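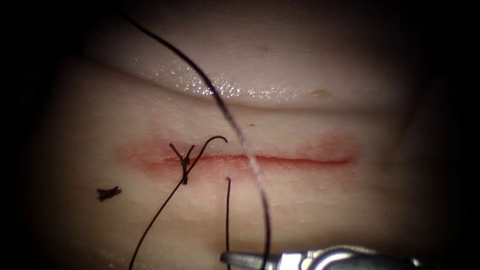
Figure 1. Synthetic tissue pad during a running exercise, with one knot completed near the left end of the incision.

Suturing Exercises on a Synthetic Tissue Pad
Final Report of the Skatis Student Project
Submitted by Marama McAlister and Tania Majumder
November 20, 2023

Summary

The Skatis project was carried out by two students in the medical robotics course at Kidmont. Its purpose was to prepare a set of recorded suturing exercises performed with a teleoperated surgical robot and to divide each recording into short, labeled steps. The recordings are meant for later student groups who wish to train software to recognize which step of a suture is being performed. This report describes the exercise, the labeling rules, the results, and the changes the authors recommend for the next group.

Background

Students who begin work on surgical automation at Kidmont have so far used recordings of peg transfer and ring placement. Both tasks involve rigid objects, and the position of each object can be described with a few numbers. Thread behaves differently. It bends, crosses over itself, rises off the surface, and changes in appearance as the light strikes it. A program that performs well on ring placement may fail on the first loop of a knot.

The course instructors asked for a project that would address this gap at a modest scale. The authors proposed a single exercise, the closing of a straight incision with simple knots, repeated by several operators under the same lighting and with the same fixed camera.

The Exercise

Each trial begins with a straight incision in a pale synthetic pad. The pad has a raised ridge above a flatter section, and the incision lies in the flatter section. The ridge was kept in the design at the request of the instructors, as it requires the operator to guide long thread over an uneven surface.

The operator places a stitch, ties a knot, trims the tails, and moves along the incision to the next position. In Figure 1, the trimmed tails of the knot stand in a narrow V above the incision, and the edges of the cut lie close together along most of its length. The pointed jaw of one instrument is at the bottom right, just short of a long dark strand that crosses the incision.

Trials were performed at the Modise console in the teaching laboratory. Operators were students who had completed the introductory safety session. Each operator was allowed one practice pad before recording began. No needle was reused between operators.

A trial was limited to 400 seconds. Operators who reached the limit stopped where they were, and the unfinished recording was kept. The authors consider unfinished trials useful, as they contain more dropped thread and more repeated attempts than the completed ones.

Labeling

The recordings were cut into segments, and each segment received one of six labels: reach, insert, pull through, wrap, tighten, and trim. A seventh label, idle, was added in May after a first review showed long pauses that did not belong to any of the others.

Both authors labeled every segment separately using Skekberg, the annotation program supplied by the course. Where the labels differed, the segment was viewed again by both authors together. Most differences concerned the border between wrap and tighten. The written rule now states that tightening begins when both ends of the thread are under tension – not when the last loop is formed.

Thread was also outlined by hand in a smaller group of still frames. This proved to be the slowest part of the project. Three conditions caused the most difficulty:

Thread passing through glare. The crest of the ridge produces bright highlights, and a dark strand crossing them is hard to follow. The long strand in Figure 1 runs through such an area near the top of the pad.

Thread that changes shade. The same strand looks pale and silvery-gray where it passes over the incision, and an outline based on dark color alone would lose it there.

Loose fragments. Small cut pieces remain on the pad and should not be joined to the working thread. A fragment of this kind lies to the left in Figure 1, slightly below the level of the incision. Fragments were given their own outline class.

Results

The final set holds 40 trials, divided into 819 labeled segments. Hand outlines were completed for 324 still frames. All files were checked for missing labels before they were placed on the course server.

A simple classifier was trained to confirm that the set could be used as intended. It separated trim and reach without much trouble and often confused wrap with tighten, much as the authors had done. No attempt was made to improve the classifier, and its output should be read only as a check on the file format and labels.

Limitations

All trials use one camera position and one type of pad. Red staining around the incision differs from pad to pad and was not controlled. Shadow at the borders of the view hides some of the thread near the corners, and outlines in those areas were ended where the thread could no longer be seen with confidence.

Recommendations

The next group should record a second view from a lower angle – even a partial one – so that lifted thread can be told apart from thread resting on the pad. Loose fragments should be logged during the trial by an observer. The labeling guide should be read aloud and tested on three sample trials before any recording is labeled for the final set.

The labeling guide and the operator instructions are stored with the recordings in the Skatis folder.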